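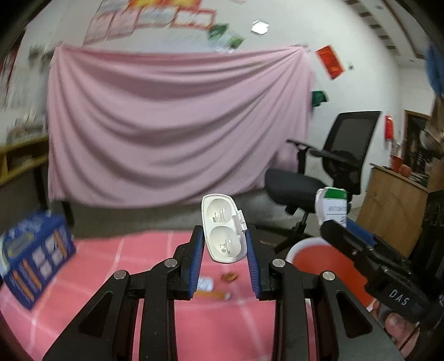

The bond desk at Gallagher opens before 7 a.m., and by the time the rest of the office arrives its senior portfolio manager has usually read through the overnight auction results twice. This spring she has spent much of that time on short-term government debt, a corner of the market that most of her clients used to ignore.

"Three years ago I couldn't get anyone to talk about bills," she said. "Now it's the first question in every meeting. They want to know how long the yield lasts and what they should do when it goes."

Gallagher manages fixed-income money for 356 clients, mostly small pension plans, family trusts and a few cities. The manager, who asked not to be named because the firm does not let staff speak for it on rates, said the typical client now keeps a much larger share in paper maturing within a year than it did before the central bank began raising rates.

She does not think that was a mistake. She does think some of them have stayed too long.

"If you're a pension plan, you owe money 20 years out," she said. "Rolling three-month bills doesn't match that. It feels safe because the price doesn't move, but your income resets every time one matures. That's a risk too. It just doesn't show up on the statement."

Her own move has been gradual. Since February she has been shifting money into notes of five to seven years, adding on days when yields rise and sitting still when they fall. She has stayed away from the 30-year bond, where she sees too much new supply coming and too few steady buyers.

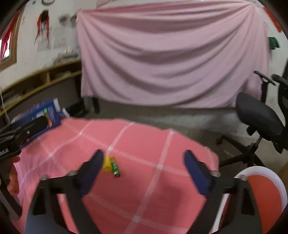 Corporate debt is a harder call. The extra yield that investors get for holding company bonds over government ones is thin by past standards, and she said she has turned down more new issues this year than she has bought. One she did buy was from Prustia, a packaging company that sold $300 million of seven-year notes in March to refinance a bank loan. The order book closed at $947 million, more than three times the size of the deal.

"We got a small piece of what we asked for," she said. "That tells you how much cash is looking for a home. It also tells you the next company will try to pay less."

She passed on Drillivura, an oil services firm that came to market a few weeks later with a higher coupon. The company's debt was manageable, she said, but the new bonds allowed it to borrow a lot more against its equipment without asking anyone.

"I read the covenants first and the coupon last. A lot of people do it the other way when money is easy."

Cities have been a quieter source of ideas. She pointed to Ukelcombe, which sold water revenue bonds in April backed by payments from 3,683 household and business accounts. The issue was too small for the big funds to bother with, and it paid a little more for that reason.

"It's a water system. People pay the bill," she said. "I'd like to find more of those, but they don't come along every week – and when they do, you may get an hour to decide."

On the path of rates, she would not give a forecast. She expects the central bank to cut at some point but does not build portfolios around the month. What would change her mind about adding longer notes is a second run of high inflation readings, particularly in rents and services.

"Then I'd stop buying and wait," she said. "I wouldn't sell what we have. The coupons are decent and the clients need the income."

She will go over the holdings again in June, when a large block of bills comes due and she has to find somewhere to put the cash.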